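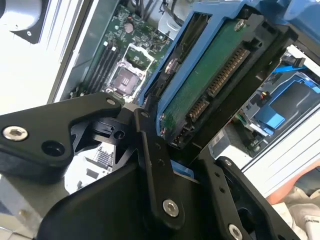

What order do you take parts out of an old desktop?
Drives first, then memory, then the processor, with the board left in the case until the end.

Farell Parts Forum > Teardown and Reuse
Thread: Order of work for old office desktops
Posted April 28, 2021

slotcover
That's the order I use, anyway. I've got a stack of office desktops to strip and I'd like to settle on one way of doing it before I start. The drives are in plastic caddies so they come out without much fuss. Does anybody do it differently?

Rukora_bench
I do the processor before the memory. The cooler is the biggest thing in the way and once it's gone you can get your fingers on everything else. Drives first, agreed. Unplug the data cable at the drive end and leave the other end on the board.

slotcover
I'd unplug both ends. A loose cable hanging in the case catches on things.

931kettle
Pull the power cord before any of this. Then hold the power button down for 3 seconds. Take the coin cell out too if the boards are going for scrap, our recycler won't take them with the battery in.

slotcover
Good point on the battery. What are people storing the small parts in? I've been using egg cartons for processors and I don't love it.
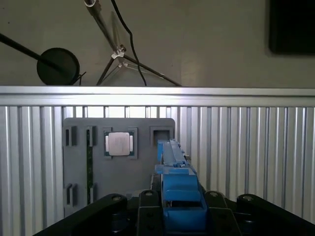

A flat board with a raised spot for each part would suit me better than a box, because I can see what's missing. Memory sticks standing on edge in slots, processor in a square holder. I'd want to be able to wipe it down too.

Provico_pete
Egg cartons are fine for a day. For longer than that I use the plastic clamshells processors are sold in. Caron had a bag of them in November, 215 in the bag, and I still have most of them.

Rukora_bench
I don't agree about the board. It's fine on the bench, but you can't stack it and you can't mail it. Memory goes in an antistatic bag with the size written on a label.

slotcover
It's only for sorting - they'd get bagged afterward.

Rukora_bench
Then you're handling everything twice.

931kettle
Twice is OK if you're checking the contacts in between. I wouldn't bag anything I hadn't looked at.

slotcover
I'll do the first few with the memory out before the cooler and see how it goes. Drives go in a separate bin for wiping, still in their caddies.

Provico_pete
Take them out of the caddies. They fit twice as many to a bin.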